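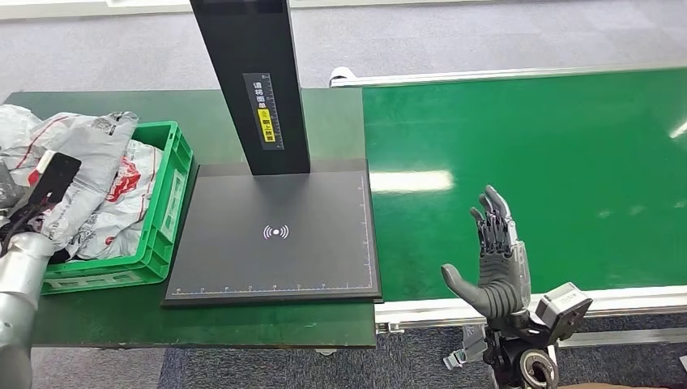
Measuring, Marking and Other Ways to Ruin a Board

Werndale Workshop Notes
Posted Saturday, July 11, 2026 by Octavian Preda

Pick one tape measure and stay loyal to it for the whole job. I own three, and they hold three different opinions on the length of my bench. The one I trust says 39 inches. The other two live in the kitchen drawer, where they can argue with the scissors.

If the hook on the end of your tape slides a little, leave it alone. It's meant to. I tapped mine tight with a hammer once and spent April building a bookcase that leaned on its neighbors for support.

For inside measurements, cut two thin sticks, overlap them, push them out until they touch both sides and tape them together. Carry the sticks to the saw. No numbers, no arithmetic, no standing in the doorway repeating "twenty-two and five eighths" while somebody asks what you want for dinner.

Mark with a knife when it matters and a pencil when it doesn't. Carpenter's pencils are flat so they don't roll off the roof. They roll under the dryer just fine.

Squeaks and Stiff Hinges

Find the squeak before you oil it. Have a helper work the door slowly while you put a fingertip on each hinge in turn - you'll usually feel the grumbling one. Pull that pin, wipe off the black gunk, rub the pin with a little petroleum jelly and drop it back in. One hinge at a time, please. Doors are heavier than they look and land on the foot you like best.

Stuck drawers want candle wax along the runners. Plain white candle. The vanilla ones work too, but then your socks smell like a bakery.
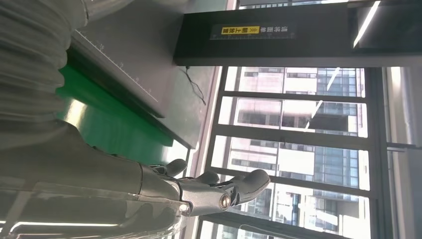

Annelore Wegener writes that she gave up on candles and uses a dry bar of soap on her drawers, and that it lasted fine until a damp summer, when the whole dresser went gummy. She scraped it off with an old gift card and went back to wax. She would also like it known that cooking oil on a hinge is a crime, and I'm in no position to disagree.

Screws, Bolts and What Rolls Away

Sort fasteners into a muffin tin as you take something apart, one cup per stage, clockwise. Putting it back together is the same trip counterclockwise. Don't return the tin to the kitchen without a word to the household.

A wood screw that spins in its hole needs something to bite. Toothpicks and wood glue, snapped off flush, left overnight. Paper matches will do in a pinch.

For sharpening a chisel, 1000 grit is plenty for ordinary work. Color the bevel with a marker first and stop when the ink is gone.

With bolts, start every one by hand and get them all a few turns in before you tighten any. Then go back and forth across the part, a little each time. If one fights you from the first turn, back it out and start again. It's crooked, and a longer wrench will only make it crooked forever.
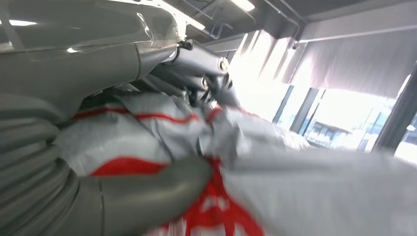 Round bolt heads on dark gray metal.

Paint a dab of nail polish across the bolt and whatever it holds. When the line stops lining up, the bolt has moved. Red shows best, and the bottle goes back where you found it with the cap on tight.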